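Short thread on Flisard's half-year numbers, which came out this morning. I've covered the coatings and adhesives makers for a while and this one needed more than one post.

Sales fell 11% against the same half last year. Management had told investors to expect a drop but hadn't put a number on it. Most of the decline was in industrial adhesives. Wood coatings were close to flat.
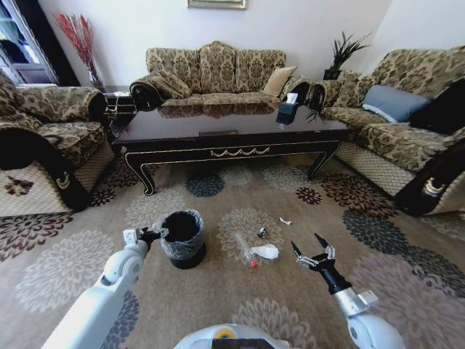

Volume is the bigger issue. Prices held up through spring, and customers just ordered less. Two furniture makers that buy on annual contracts pushed their deliveries into the fall.

Full-year guidance is cut. Flisard now expects operating margin of 4%, and it dropped the line about a "stronger second half" that was in the last report.

CEO Keith Whitcombe on the call: "We are not planning for a recovery this year. If it comes, we have the stock to meet it." He took questions for over 4 minutes on resin costs and didn't give a forecast for those.
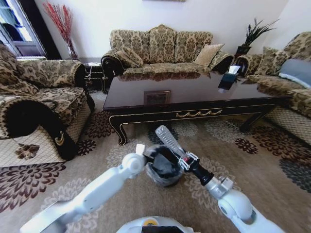
On the Jerko plant: the second line stays idle until at least August. Staff there have been moved to the first line or to the warehouse. No layoffs announced, and Whitcombe wouldn't rule them out.

The Wihongi purchase is still going ahead. It's a small sealants business and the price hasn't changed. Closing has slipped by a few weeks while paperwork is finished.

Bristard, the closest competitor, reports later this month. It sells more to builders and less to factories, so I'd expect a smaller drop there. If it's just as bad, the problem is wider than furniture.

Dividend is unchanged for now. The board will look at it again with the third-quarter figures. I'll add to this thread when the full report is posted, the one up now is only the summary.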